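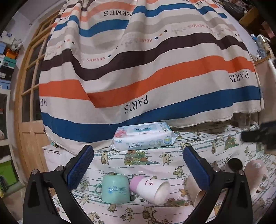 Course handout, unit four
Good practice for recording with hand-held grippers

Grostorik Training Program, Pirnitz

1. Scope of this unit

In unit three we spoke about the mounting and the calibration. Now we come to the rules of work for the person who holds the gripper. The rules are the same for all the households that record for the Ranurix set. Please read them before the practical part and bring the handout with you.

In the text, "must" means a rule, and a recording which breaks it is sent back. "Should" means a recommendation. The operator may decide differently, but has to write it in the session log.

2. Setting the surface

2.1 The surface must carry the objects without help from a hand. A bed or a sofa is allowed. On a soft surface a mug can sink or roll, therefore press the cover flat before the first take.

2.2 Patterned covers are allowed. They are even welcome, as the later model should learn to find a cup on a cloth with drawings on it. The same cover must stay for the whole session.

2.3 Cups may stand, lie on the side or be placed upside down. The positions should be mixed. If every cup stands upright with the handle to the right, the recording has little value for us.
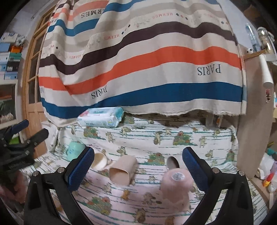
2.4 Objects that do not belong to the task, for example a pack of wipes, may remain on the surface. They must not be moved between two takes of the same task. Open liquids and glass with a broken edge must be taken away.

3. Moving the gripper

3.1 Open the jaws fully before you approach. The pads should touch the object on both sides at the same moment – if one pad comes first, it pushes the cup away.

3.2 With a thin cup, close slowly and stop when the wall begins to give. With a mug, grip the body or the rim, never only the handle.

3.3 When two grippers are used, keep 200 mm between them, except in a handover.

3.4 Do not correct a failed grasp with your free hand. Open, go back, and try again in the same take. Failed grasps are kept and receive the label "retry".

4. Care of the pads

Wipe the pads after each session with a damp cloth, without alcohol. Change them after 1000 grasps, or earlier when the texture is worn. Both pads must be changed together, also when only one looks bad. Check at the same time the screws of the linkage. They should turn freely and have no side play.

5. Homework

Read chapter 2 of the Balogh manual (the part on contact and slip). Then record 2 takes with one cup lying on its side, approached from different directions, and note in the log which pad touched first. We will compare the logs at the beginning of the next unit.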